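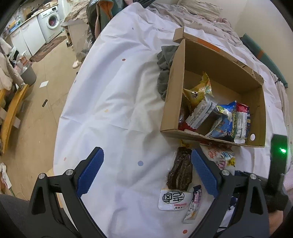 The price went up two times in one year and the parcels still come late, Tegwen Prothero told the public meeting in Sorkwood, where residents discussed the future of the parcel counter in the village shop. The counter will close in February if no new agreement is signed.

The delivery company Jatix informed the shop on 2019-01-13 that it wants to end its contract. In its letter the company says the counter handled 663 parcels last year, and that this number is too low to pay for a daily van. Residents who send or receive a box would then have to go to the depot in Livar, 23 kilometers away. The bus to Livar runs only in the morning and comes back in the late afternoon.

Some 200 people have signed a petition against the closing. It asks Jatix to keep at least two collections per week and to leave the price for small boxes as it was before. The signatures were given to the district office together with a letter from the school, which receives its books through the counter.

Nevzat Karakaya, who runs the shop, said he is ready to continue with fewer collections. He receives a small payment for each parcel, and he said that this money does not cover the hours, but people who come for a parcel usually also buy bread or milk. He has asked the company for an answer in writing.

Antonina Derkach of the district office explained that the district can not force a private company to stay. It can offer help with the rent of a storage room, and an offer of this kind is being prepared. She has also spoken with Govindasamy, a smaller delivery firm which already serves three villages on the north road. The firm would need 15 days to start a service, but it does not accept parcels going abroad.

A second meeting will be held in the school hall before the end of the month. Written comments can be left at the shop.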